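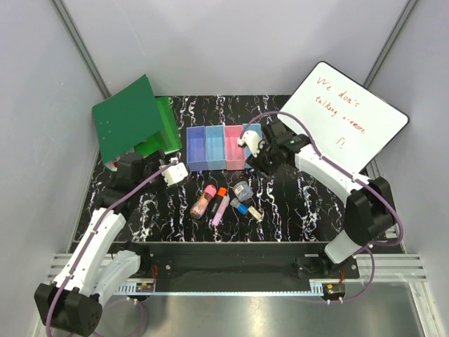
Barnora Contact Paper, Black Marble: Long-Term Review

Adhesive film for tabletops is sold on appearance and fails on edges. The pattern is printed on a vinyl face, the face is bonded to a pressure-sensitive adhesive, and the adhesive is protected by a release liner until use. Differences between brands come down to the thickness of the face, the initial tack of the adhesive, and how well the vinyl holds its shape after it has been stretched around a corner. Barnora's black marble film does well on the first two and poorly on the third.

I covered two surfaces: a kitchen side table with square edges and a desk with rounded front corners. Both had a factory-painted finish in fair condition. The film has been in place for 19 months on the table and 8 months on the desk. I bought the rolls at retail.

Preparation

The leaflet asks for a wipe with a damp cloth. I would go further. Wash with dish soap, rinse, dry, then wipe with rubbing alcohol and leave the surface alone for an hour. Fill any dent deeper than a fingernail can feel. Gloss film telegraphs whatever is under it, and a dark pattern makes it worse. On the desk I left one old screw hole unfilled and it can be found by eye from across the room when the lamp is on.

Application

The liner has a printed grid on the back, in inches on one side and centimeters on the other. The grid was square to the roll edge on both of mine. Liner release is even, with no tearing.

Initial tack is low, and a panel can be lifted and reset for the first few minutes. I reset the table panel three times without stretching it. After a day the bond is considerably stronger and the film should be treated as fixed. Use a felt-edged squeegee and work from the center outward. The plastic card supplied in the box has a molding ridge along one long side that scratches the gloss; I threw it away.

Small bubbles can be pricked with a pin and pressed flat. Large ones mean the panel was laid too fast, and it is quicker to peel back and start that section over.

Pattern

The veining is irregular and reads well at normal standing distance. The repeat is long enough that a small table will not show it. The desk needed two widths, and there the seam is the weak point: the pattern does not match from one roll edge to the other, so veins stop dead at the join. Put the seam at the back.

Edges and corners

Straight edges have held on both pieces. I wrapped the film under by two inches and there is no lift anywhere on the table. The rounded corners of the desk are another matter. The film needs heat to take the curve, and it shrinks back afterward. Both front corners had begun to lift by the second month. Reheating with a hair dryer set them down again for a few weeks. A thin bead of contact cement under the flap was the lasting repair.

Heat, water and wear

A coffee mug leaves no mark. A saucepan taken off the burner and set down for a minute left a dull ring that has not polished out. Standing water is harmless in the middle of a panel and will creep under a seam if left overnight. Knife contact cuts straight through. The gloss has gone slightly flat where a keyboard sits.

Removal

I peeled a test strip from the underside of the table after a year. With gentle heat it came away in one piece and left a light residue that mineral spirits removed. Without heat it tore.

Comparison

Sorrentino's film is thicker, hides minor dents better, and costs nearly twice as much per roll. It is also stiffer and harder to fold cleanly under an edge. Mirby's is thinner and cheaper, and I would keep it for shelf liner.

Verdict

Suitable for flat surfaces with square edges and moderate use. For rounded furniture, budget for a heat gun and cement, or buy the Sorrentino. I would use the Barnora again on the table. The desk will probably be stripped and painted.

Print this review | E-mail this review

Contact us | Copyright Braner Home Reviews. All rights reserved. | Back to top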